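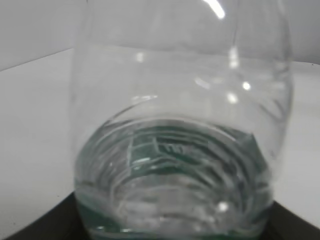 Nullevow arm, notebook, February, evening session

Back at the bench after supper, and I meant to do only the wiring tidy-up, but the wrist camera was already plugged in and one thing led to another, as it always does out here. So tonight was clear bottles again. I have a soft spot for this problem even though it has eaten more evenings than the whole shoulder joint did.

The trouble is the same one I wrote up last month. With the bottle standing on the black platform and the white wall behind it, the upper half very nearly vanishes. The sides come through as thin gray lines and the edge finder wanders off along them, loses the thread, and then latches on to a glare streak as if it had found treasure. The water down in the bottom is a different story. It picks up a bit of green near the base, and the molded rings under it throw so many wavy bright lines that the finder goes wild in there. I got a lovely set of ovals and no bottle!

What I tried, in order:

Dropped the exposure 2 steps. The glare shrank, but the side walls went with it. Put it back.

Masked out anything close to pure white before looking for edges. Better. The side lines held for longer stretches, and I'm keeping this one.

Told it to ignore the ring area altogether and use the dark-to-green change at the base as the anchor, then search upward for the two sides. This is the first idea in ages that I feel good about. The black platform earns its place here, and I take back what I said about it making the bench look gloomy.

Ran 6 grasps with the last two changes together. 4 were good, firm and straight. The other 2 closed too far to the right, and the fingers nudged the bottle along without getting hold of it. Both times the log shows the right side line sitting on a highlight, so the mask threshold is still too generous. I'd like to try it tighter, but I want to do that fresh, with the overhead light in the same spot as tonight. (Whoever uses the bench next, please leave that lamp where it is — I've put tape on the floor.)

Small things. The Triltora finger pads are holding up well, though the left one has started to lift at the corner and wants a dab of glue. Wrist cable still rubs at full twist. I've stopped the joint short in software for now, and I know that's a patch and I know I said the same thing about the last patch.

Next time: threshold first, then 3 different water levels, then maybe a colored backdrop if I can find that old poster board. Tea mug is on the wrong shelf again, and that one is mine.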